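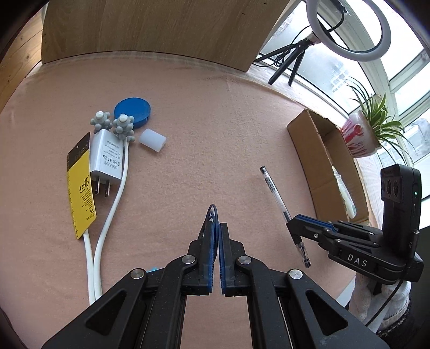
24 May 2024

Best day on the Plikumano bench so far! Bohdana and I got through 18 demos before lunch and another 13 after, all two-handed, all on the sorting task (small mixed goods, open carton, cloth-covered table). February's batch was one-handed and you can really tell the difference when you replay them side by side. The new ones look like somebody tidying up.

Changes since yesterday:
– finger opening re-zeroed on both grippers before every block of 10, as Valentyna Sirko asked
– left and right clocks synced off the same trigger, drift now small enough that I've stopped worrying about it
– cloth stays put between takes, only the objects get reshuffled

Valentyna's note from Tuesday was to slow the approach and not the close. She was right. I'd been creeping in and then dithering at the contact, and the Imus policy learned the dithering beautifully. Now I come in at an easy pace, commit, and lift. Closing time is far more even across the batch.

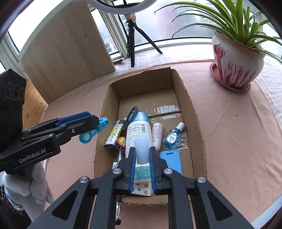

Crowded picks are where demonstrating by hand pays off, and I'm keen to get loads more of them. With the joystick setup we had at Soton you'd never bother reaching in among upright bottles, it took ages and your wrist was always at the wrong angle. With the grippers in your own hands you just go in. The little white box with the coloured stars and circles is a lovely one for this – the blue pads close on it inside the carton, with the tall bottle and its neighbours standing right there, and the other gripper has its own object to manage. I want the neighbours kept close like that in every take from now on.

Replay looked good on all but two takes. Both were me turning my wrist too far and losing tracking, so I've binned them. About 300 is the target before we retrain.

Still to do:
– label grasp and release times (Bohdana has started)
– ask Aguirre for spare pads in the same colour
– try the same task with left and right roles swapped
– pens! Thin things flat on a surface are still my weakest pick, need a proper session on those Monday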